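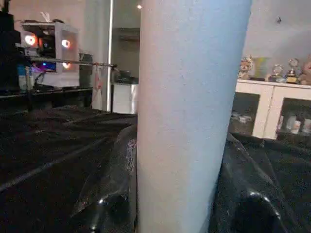
3.2 Why people keep their plain white chairs

When we began our household survey in the town of Mirani, we expected folks to talk mostly about sofas and beds, the big things they had saved up for. What they wanted to tell us about, very often and at great length, was the cheap white chair out on the porch! Of the 100 homes that took part, 71 had kept at least one such chair through a move, and many had carried it from as far away as Nirarico.

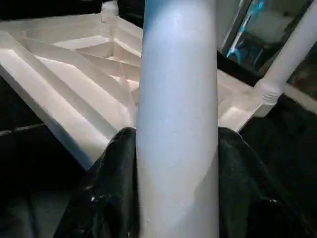

Figure 4. A white cylindrical pole, with stepped white panels behind it.

We asked each home to keep a diary from January on, noting who sat where and at what time of day. The entries are a pleasure to read (we have all 400 of them typed up), and they return again and again to the early evening, when a chair is carried out, lent next door, and

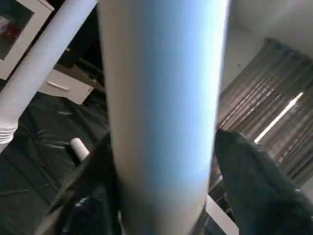

brought back after supper, sometimes with a dish of food on the seat by way of thanks. Lending of this kind was much rarer in Zevard, where the yards are fenced and the evenings are cooler.

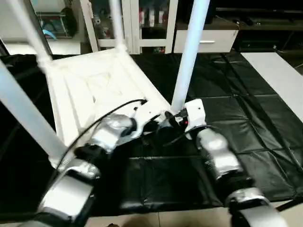

Figure 5. White plastic chair on its back, showing the ribbed, scuffed panel of the seat.

Scuffs and stains did not seem to bother the owners much. Several told us they would sooner scrub an old chair than buy a new one, and we come back to their cleaning habits in Section 3.3.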